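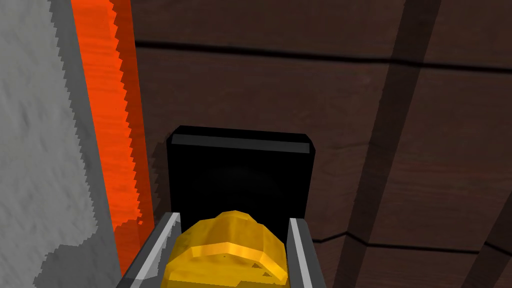 Posted by the Mustport road blogger, Friday, late. 9 comments

So the road is shut again. Third time since the start of November and I'm writing this with one eye on the police scanner page, which has been saying the same thing for two hours.

For people who don't live up here: there was an attack on the checkpoint at Grusturstead. The one past the sawmill, where route 322 drops down to the river. Happened before light. 3 officers hurt, one of them bad, flown out to the hospital in Alva. That's what the district police put out at breakfast and they've added almost nothing to it. No name for the group. The radio said "armed men" and then an hour later "suspected militants" and then went back to armed men.

I heard it. Or I heard something. Two flat bangs and then a long gap, then what I took for somebody unloading planks. It wasn't planks I guess. The dog didn't even get up.

Anyway. What I know, what I don't.

Know: the checkpoint is new. It went up nine days ago, sandbags and a steel container and a light on a pole that you can see from my kitchen. Before that the closest post was down at the bridge and they pulled that one in the spring. There was a lot of grumbling about the new one because of the lines in the morning. I grumbled too, it's in an old post, you can go find it.

Know: the bus from Mustport got turned around at the sawmill and came back with everyone on it. I talked to a woman who'd been on it, she was trying to get to a dentist. She said soldiers, not police, were standing across the road by then and they were polite but wouldn't say anything. She walked home from the square with her bag.

Don't know: if anyone on the other side was hit. The statement says officers "returned fire", full stop. There's a story going round that a truck was found burned on the quarry track. I have not seen a picture of it and the two people who told me both had it from the same cousin so I'm leaving that there.

Don't know: when the road opens. The notice on the district page says 30 hours. Why 30, no idea. Last time it said 12 and it was four days.

Phones were out from six until lunch. Lidico put up a message saying "maintenence in your area" which, come on. Same message as last time, word for word, down to the spelling. I pay them every month and would like to be told straight if the tower's been switched off on orders. I'd probably even be fine with it. Landline worked the whole time so I rang my mother, who already knew more than me.

The clinic ran on its generator this morning but the lights are back now. Pharmacy is open till eight, they asked me to pass that on. If you need insulin or heart pills and you're on the Grusturstead side, call the clinic, don't drive. They are trying to get a box across with the army people.

School's closed, obviously. Shop had bread at ten, none by noon. Flour still.

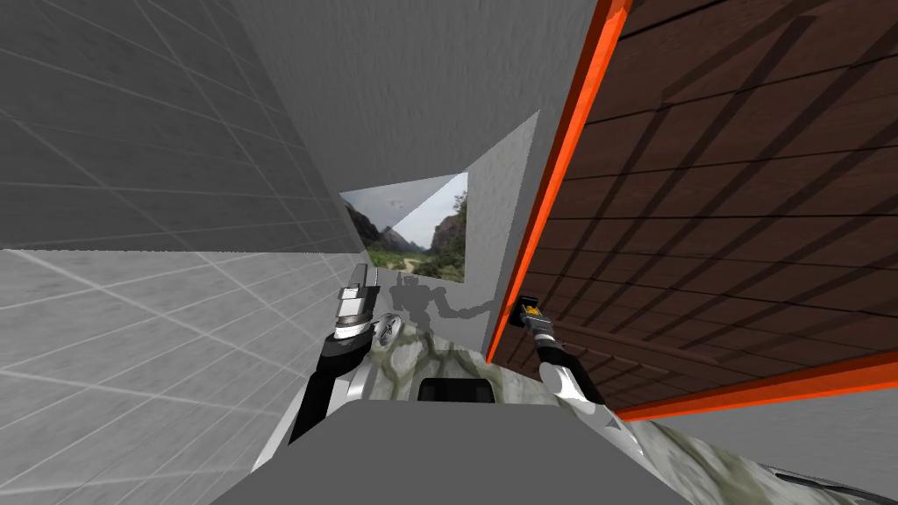 Corridor with a valley view at the far end.

OK back. Had to go feed the stove.

Some of you have asked in the comments if this means it's all starting again. I don't know how to answer that. I moved back here when it was quiet and it stayed quiet long enough that we stopped talking about it, and then this summer there were the leaflets and then the thing with the forestry office windows and everyone said kids. Could've been kids. The windows, I mean.

What bothers me is how the statement talks about the checkpoint like it was in the middle of nowhere. "A remote position." There are houses right there! People have goats there. There's a bus stop. One of the houses took a round through the shed wall, I've been told by the people who own the shed, so I'm counting that as solid. Not a word about it anywhere official. They'd like somebody to come look at it and so far they've been told to wait and not touch anything, including the wheelbarrow that's in there.

And the officers are mostly not from here, they're sent up for a few weeks and rotated out again. They buy cigarettes and phone credit and they always look cold. One of them held the barrier up for me last week when I was on the bike and made a joke about my brakes. I've been thinking about him all day. I don't know if he was on shift.

Helicopter just went over again, low, heading for Alva. No lights that I could see.

Practical bits before I forget:

Curfew tonight from seven, Mustport and everything north. It's on the district page, bottom of the second notice, badly placed.

The river path is closed too. People were asking. There's tape on it and a guy standing there.

If you've got family coming up for the weekend tell them to stop in Alva. The guesthouse by the station has rooms, I called.

Please don't post photos of where the soldiers are parked. I've deleted two comments for it already.

Update, half past nine: the district has put out one more line. The officer who was flown out is in surgery. The other two are stable. Road notice unchanged. Phones are patchy again, so if I don't answer comments tonight that's why. Will put up whatever I hear in teh morning, probably after I've been down to the square to see if the bus is running.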